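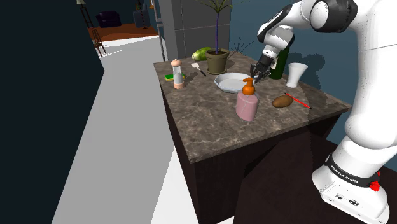

Preço da pedra natural para cozinhas sobe e atrasa obras em Tosgate

Quarta-feira, 4 de março de 2020

As oficinas de cantaria de Tosgate começaram o mês com listas de espera mais longas e tabelas de preços revistas em alta. A procura de mármore e granito para bancadas de cozinha cresceu durante o inverno, e a pedreira de Peline, que abastece a maior parte das oficinas da zona, tem uma das duas frentes de extração parada desde o fim de janeiro.

A paragem deve-se a um deslizamento de terras no acesso norte, depois de vários dias de chuva intensa. A empresa que explora a pedreira, a Mulcahy, confirmou que não houve feridos e que os blocos já cortados ficaram intactos, mas o caminho por onde passam os camiões continua fechado. A reabertura está prevista para a segunda quinzena de março, se o tempo permitir a conclusão do muro de suporte.

Entretanto, a Mulcahy está a entregar apenas parte das encomendas. Segundo a tabela enviada aos clientes na semana passada, o metro quadrado de chapa polida de mármore castanho, com dois centímetros de espessura, passou de 80 para 82 euros. O aumento é pequeno, mas a ele junta-se o transporte, agora cobrado à parte nas encomendas que não enchem um camião.

Sorcha Coughlan, dona de uma oficina na rua do mercado, diz que o preço da chapa é o menor dos problemas. "O cliente aceita pagar mais dois euros por metro. O que custa a aceitar é ter os armários montados e ficar semanas sem bancada", afirma. A oficina tem neste momento 35 cozinhas em carteira, quase todas com a medição feita e à espera de material.

Coughlan explica que as ilhas de cozinha são as peças mais afetadas. Uma bancada encostada à parede pode ser feita em troços, com a junta escondida junto ao lava-loiça ou à placa. Numa ilha, a maioria dos clientes quer um tampo inteiro, sem emendas, e isso obriga a escolher chapas grandes e com o veio regular. São essas que faltam nos armazéns. Das chapas que chegaram em fevereiro, várias tinham dimensões suficientes, mas apresentavam fissuras perto dos cantos e foram aproveitadas para soleiras e peitoris.

Algumas oficinas têm proposto alternativas. A Oltent, que distribui materiais de construção e tem armazém à saída da vila, diz ter recebido mais pedidos de granito importado e de compactos de quartzo. O responsável comercial da empresa adianta que os prazos desses materiais se mantêm normais, mas que as cores castanhas e acinzentadas, as mais pedidas este ano, também começam a escassear. Os tons claros continuam disponíveis para entrega imediata.

Há ainda quem opte por um tampo provisório. Os carpinteiros da zona cobram em média o equivalente a um dia de trabalho para montar uma placa de aglomerado folheado, que permite usar a cozinha até a pedra chegar. Coughlan aceita a solução, mas avisa que o lava-loiça de encastrar por baixo não pode ser instalado dessa forma e que as medidas têm de ser confirmadas outra vez antes do corte definitivo - os armários assentam com o peso e podem desviar-se alguns milímetros.

A junta de freguesia, que tem obras em curso na cantina da escola primária, também foi apanhada pelo atraso. As bancadas de preparação, em granito, deviam ter sido colocadas nas férias de Carnaval. A junta informou que as refeições continuam a ser preparadas na cozinha antiga e que a mudança fica adiada para depois da Páscoa. O custo da empreitada não se altera, porque o preço da pedra ficou fixado no contrato assinado no outono.

Quanto às encomendas de particulares, os orçamentos entregues antes da revisão da tabela mantêm-se válidos até ao fim do prazo neles indicado, desde que tenha sido pago o sinal. A Mulcahy comprometeu-se a respeitar a ordem de chegada dos pedidos quando retomar as entregas completas. Os clientes que prefiram trocar de material podem fazê-lo sem perder o lugar na lista da oficina, mas devem comunicar a decisão antes do corte da chapa.

A estrada municipal junto à pedreira mantém-se aberta a ligeiros, com circulação alternada no troço da ponte. Os veículos pesados são desviados pela estrada do rio.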